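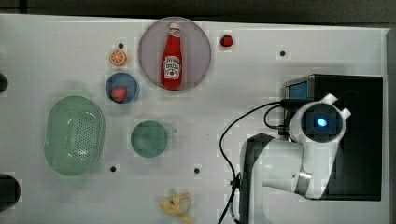

Household and shop-floor chores: frequently asked questions

Updated August — Vikar technical desk

Can a robot arm clear a table yet?

In part. A single arm fixed to a worktop can pick up known objects within its reach and put them in a known place. On our bench at Wostarthorpe the current success rate is 67 per cent for a full clear, meaning every item moved to its correct container without help. Single picks do much better than full clears. Errors add up over a sequence, and a bottle knocked over early on usually spoils the rest of the run.

Which objects are easy and which are hard?

Rigid, matt and roughly fist-sized objects are easy. Bowls and cups are moderate: the gripper has to find the rim or the handle, and a small error in height means it closes on air. Large plates are hard for a single arm, as the rim sits close to the table and the weight hangs a long way from the grip. Glossy bottles cause trouble for depth sensing. Translucent plastic, such as a colander, is worse, and one with holes in it is worse again. Flat items, a slice of fruit for instance, often have to be pushed to an edge before they can be lifted.

Do you test with real food?

Rarely. Toy fruit keeps its shape and lets us compare results between one month and the next. It is also more forgiving. A grip force that suits a plastic strawberry will crush a ripe one. Treat any figure obtained with props as an upper limit.

How long does it take?

A full clear takes 300 seconds at our usual speed setting. An adult does the same job in well under a minute. The arm can be run faster, but we do not publish results at those settings.

What about washing up?

Loading a rack is possible if the rack is fixed and the dishes are of known types. Scrubbing is not reliable. The machine would have to judge whether a surface is clean, and present methods do this poorly on patterned or worn crockery. We do not offer a washing-up task and have no date for one.

Is the shop floor any easier than the kitchen?

Usually. Parts are consistent, lighting can be controlled, and someone is paid to keep the area tidy. The Hadgu kitting trial at Raltesholm uses 44 part types in fixed trays and needs a person to step in on a small share of picks, mostly where parts have tangled. A domestic kitchen will hold more variety than that in two drawers.

Can the arm cope if I move things about?

Within limits. Changes of position and angle are handled. Stacking is handled for two items, and not well for three. An object placed inside another — fruit in a bowl, a bottle lying on a plate — has to be treated as two tasks in the right order, and the order is sometimes wrong. New objects need fresh demonstrations. We used 61 for the last item added to the set.

Is it safe to work beside?

Follow the risk assessment for your own site. Our bench arms stop on contact above a set force, but this does not make a sharp or hot object safe to carry. Keep cables out of the working area where possible and check clips before each session.

Should I buy one for the house?

Not for chores. A dishwasher and a robot vacuum cleaner do more useful work per pound spent. An arm is a reasonable purchase for a teaching lab, or for a workshop with one dull, repeated task and a bench to spare.

Where are the full results?

Tables for the Wostarthorpe bench are available on request, including failed runs. Please state which object set you are interested in. Raltesholm results are held by the Hadgu project and must be requested separately.

We use cookies to remember your settings and measure page visits. Accept all | Manage preferences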